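Driltcombe supper club brings steamed buns and a full house back to Niven Hall 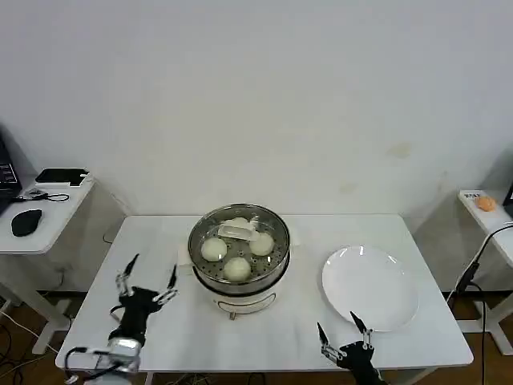 It has been a long winter in Driltcombe, what with the bridge closed and the bakery on Custetti Street shut for its new floor, so it was a real pleasure to see the lights on again at Niven Hall in March, when the Driltcombe Supper Club opened its doors for the first time since the fall. By half past six the line ran down the steps and past the bike rack, and by seven every chair was taken, with a few latecomers eating happily on the window ledges.

The club served 118 suppers in all, its best night so far and a good deal more than the kitchen had planned for when the tickets first went on sale. The menu was dumplings, steamed buns, a big pot of ginger and chicken broth, and a cabbage salad that had people asking for the dressing recipe before they had even finished their plates (it is mostly rice vinegar, a little sugar and a lot of patience, we were told).

Pauline Bellamy started the club in her own dining room with 2 card tables and a borrowed soup kettle, and she still does most of the shopping herself. She spent much of the evening going from table to table with a dish towel over her shoulder, asking after people's mothers and knees and gardens.

"I always worry that people will have forgotten us over the winter, and then they all come at once and I worry about the broth instead," she said. "We did run out of salad. I'm sorry about the salad. There will be twice as much next time, and I've already spoken to the man about the cabbages."

The idea behind the suppers has stayed pretty much the same from the start. Each one is built around a kind of home cooking that somebody in town grew up with or has learned to love, and the cooks are neighbors who come in after work, wash their hands and get going. The dough for the buns was made that same afternoon in the hall kitchen, and anyone who wanted to learn how to pleat a dumpling was welcome to come at three and try. Around 19 people did, among them a whole family from Sinudcombe who drove over the hill road and stayed right through to the washing up.

Alistair Ogilvie, who had never made a dumpling before in his life, turned out four dozen of them and was very pleased with the last dozen. "The early ones looked like something you'd find in a coat pocket," he said, "but my granddaughter ate them and asked for more, so I'm counting that as a success. I've signed up for the next one and I've told my brother he's coming too."

Tickets were pay what you can, as they always have been, and the money left over after groceries will go toward a new stove for the hall. The old one has only three working burners and an oven door that needs a chair pushed against it, and anybody who has tried to bake a pie in there will be glad to hear that its days are numbered.

The next supper will be a bean and cornbread night, with a peach cobbler if the freezer supply holds out. Doors will open at six, a little earlier than before, so that families with small children can eat and get home to bed at a sensible hour. Tickets are at the front desk of the Driltcombe library and at the feed store, and people who would like to cook, set tables or lend a large pot can leave their name at either place. Please write your name on the bottom of the pot. There are still three from last year waiting to be claimed, along with a very nice blue ladle.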